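3. The build and where it was tried

3.1 Premises and budget

The arm pair described in this paper, which we call Esora, was put together in the shared workshop at Prundby over one winter, mostly on Thursday evenings and mostly by people who had told their families they would be home by nine. The workshop offers its members a pillar drill, a laser cutter with opinions of its own, and a long bench that was already full when we joined. We had 2000 euros to spend. The motors took most of it, the shoulder joints took the rest, and everything after that was made from what the workshop had in its offcuts bin.

Earlier home-built arms (see Section 2) tend to be shown picking up foam cubes on a clear table. We have nothing against foam cubes. They are light, they forgive a poor grip, and they look good in a figure. They are also seldom what anyone at home wants fetched. We therefore set ourselves the task of taking a drink out of a cabinet with a hinged glass door, one hand to hold the door and the other to get the bottle, on the grounds that a member of the public could tell at once whether it had worked.

3.2 Grippers

The two grippers are built to the same drawing. Each finger turns on a plain bolt, and a single motor in the palm closes the pair through a short link. Our first fingers were printed, and bent like warm toffee as soon as a full bottle was hung from them. Reuter then redrew them with flat faces and square corners, which can be cut with a hacksaw and finished with a file. The result is not pretty. It is, however, easy to mend, and in the course of the build we mended it a good deal.

Finger pads are strips cut from a bicycle inner tube. We tried three shop-bought pad materials as well and list them in the appendix for completeness, but the inner tube held better than two of them and cost nothing, and the third left marks on the labels.

A small camera is fixed at the wrist. We had hoped to manage with one overhead camera on a broom handle, but the arms got in its way at exactly the moment we needed to see the bottle. The wrist position has its own trouble, mainly that the view moves whenever the arm does, and Janssen spent most of January persuading the software not to be surprised by this.

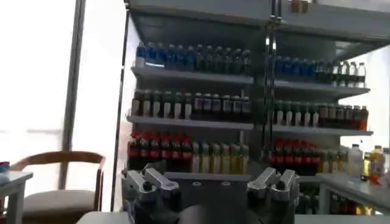
Figure 3. Both grippers in front of the drinks cabinet, seen from the small wrist camera.

Glass gave us more trouble than any other part of the task. The distance estimate we used (Section 4.1) was tuned on the bench against matt cardboard, and in front of a cabinet it is asked to look through a door that has its own ideas about where the surface is. With a window to the left, as in Figure 3, daylight comes back off the door on both sides of the middle frame, and the estimate will now and then place a bottle somewhere in the reflection. We first answered this with cleverness, in the form of a filter that took Thiele a fortnight and slowed each reach to the pace of a stately home tour. We then answered it with a bedsheet over the window. The results in Section 5 are given with and without the sheet, and the filter is kept as an option for those who have no sheet.

3.3 Choosing a bottle

A cabinet stocked in rows is kind to a robot in one way and unkind in another. The bottles stand more or less where one expects, but each looks very like its neighbour, and a finger that goes in slightly wide meets the next bottle along. Brinkmann's remedy was to have the hand come in with its fingers almost shut and open them only at the gap. This cut the knocks considerably. It also made the arm look as though it were having second thoughts, and visitors tended to offer it encouragement.

We made 100 attempts by daylight with the sheet in place. A bottle was gripped and lifted clear of its shelf in 94 of them. The other six were lost to slipping pads (four) and to a loose cable at the left elbow (two), the latter a fault we had noted in the log some weeks before and had plainly decided to admire from a distance. Without the sheet, and with the filter off, the first 17 attempts went badly enough that we stopped to spare the door.

No attempt was made to pour. Nolte raised the matter at two meetings and was outvoted at both, the second time by everyone whose laptop lived on the bench.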